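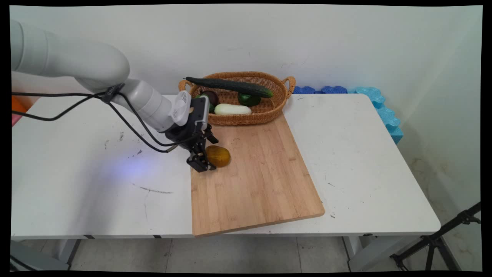
Robot arm at a cutting board with a basket of vegetables, Sakness test room.

FOR IMMEDIATE RELEASE
12 September 2025

Sakness opens equipment planning round for kitchen prep arms

PAEWAI - Sakness will put 20 robot arms into its school and hospital kitchens under a buying plan approved this week. First orders go out in March. Supplier not chosen yet.

The plan covers arms, grippers, tables, mounts and two years of service. Budget cap is $2,738 per station per month, lease only. No outright purchase in the first round.

"We priced buying and we priced leasing, and leasing won on repairs," said Ruby-Lee McKinnon, head of purchasing. "Grippers wear out. Cables wear out. I want that on the vendor's bill and not ours."

Trials so far have used single vegetables on a board, plus mixed baskets: cucumbers, peppers, potato shapes, the odd long pale one. Vendors bidding should expect the same. Full list of 92 produce items is in the bid pack, along with table heights and floor plans for each site.

Needed from bidders:
- price per station, lease, 24 months
- spare gripper fingers, price and lead time
- cleaning instructions a kitchen worker can follow
- training hours per site, max 139 across the whole contract
- power and cable routing drawing

Chutima Kamolrat, kitchen operations lead, said sites will be picked on floor space first. "Some of our prep rooms are tiny. If a table doesnt fit, we're not knocking a wall down for it."

Kitchens in Seketti go first, then Prustska. Staffing levels at both stay as they are through the lease period. Remaining sites to be be announced once the first stations are signed off.

Bid pack on request from the Sakness purchasing office. Late bids not opened. Questions in writing please, answers go to all bidders.

Media contact: Ruby-Lee McKinnon, Sakness Purchasing, Paewai

###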